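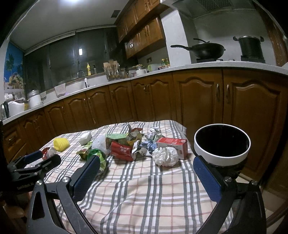

Grasp ordering in our trash-sorting policy stalls when the items touch each other, and I'd like to know if people fix this in the planner or in perception. We train on table cleanup demos recorded with hand-held grippers, 122 episodes so far. The model does fine with isolated things. Put a tipped transparent green cup against a light-green wrapper on a plaid cloth and the segmenter returns one mask for both, then the planner aims at the middle of it. Clear plastic is the worst - the crumpled translucent bag often gets no mask at all. Depth is stereo, running at 30 Hz. Code is a fork of Nundach with the stock grasp scorer.

**lendent_user**

Perception. The planner can only work with the masks it gets. Two things helped us:

- Turn off depth filling before segmentation. It smooths over the gap between a clear cup and whatever is behind it.
- Merge masks over 3 consecutive frames and drop any that change area a lot between frames.

For the bag, add a fallback that picks from the RGB edges and ignores depth. It's slower but it does return a candidate.

**Babar Yousafzai**

I'd do both. We had the same problem in Zilby and relabeling nearly 635 frames by hand fixed most of the merged masks, but not the clear ones. What fixed those was a planner change: if the mask score is low, push the pile sideways a little and look again. Cap the pushes or it will loop. Also check that your cloth stripes aren't being picked up as edges. Ours were.

**jatoi_fan**

what loss are you using? I switched mine and it got better, don't remember the settings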